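Section 4. Setting up the tray task and recording your first episodes

Welcome to the part of the Rirnlow guide where the arms finally get some work to do! We use the tray task to compare training methods at Flellville, and the way you set it up affects the results more than you might expect, so please take your time.

1. Place the tray within reach of both arms. A slight angle is fine.

2. Open the recording program and choose the Grernar profile. It saves the wrist view and the fixed view together.

3. Bring one gripper down slowly and close it on a piece. Check the wrist view before you lift – you want to see the fingertips, the piece and a good stretch of the tray.
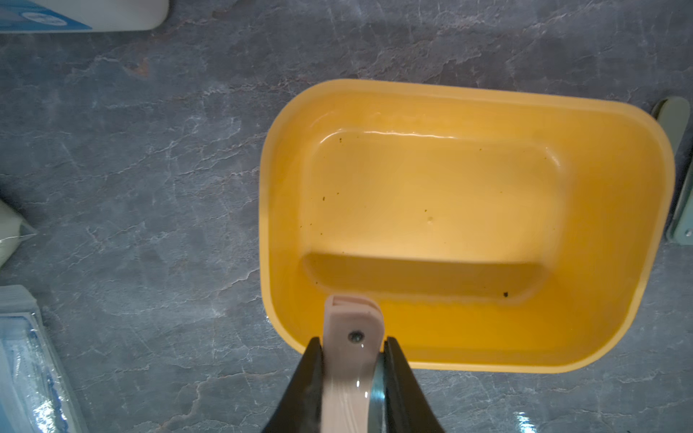
Wrist view with a pinkish-beige piece held between the fingers at the front of the tray.

Note: Small specks in the tray don't need to be cleaned out between episodes. We leave them in on purpose, and the policy learns to ignore them.

4. Record 100 episodes before your first training run. Keep the fixed camera where it is for all of them.
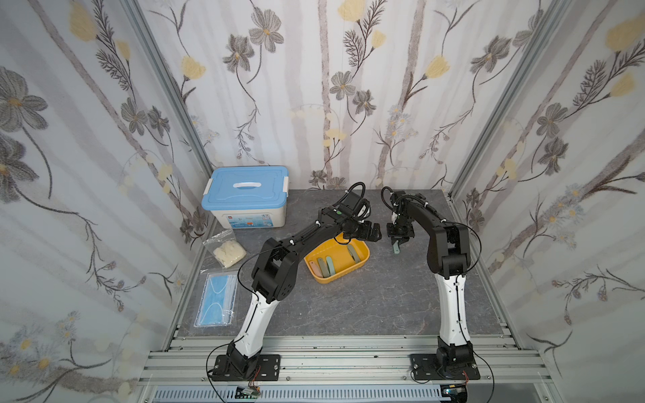 The Lapiņa method trains on both views at once, and during training it hides one of them at random so that the policy can't lean too heavily on the other. In our May trials it finished 56 more episodes than the wrist-only policy, out of 1450 for each. The fixed view earns its keep whenever both grippers are close to the tray, one just above the right rim and the other holding a slender piece beside it, and you need to know which arm has room to move.

Caution: Keep your hands outside the rails while the arms are powered.

5. Save the session, then go on to Section 5.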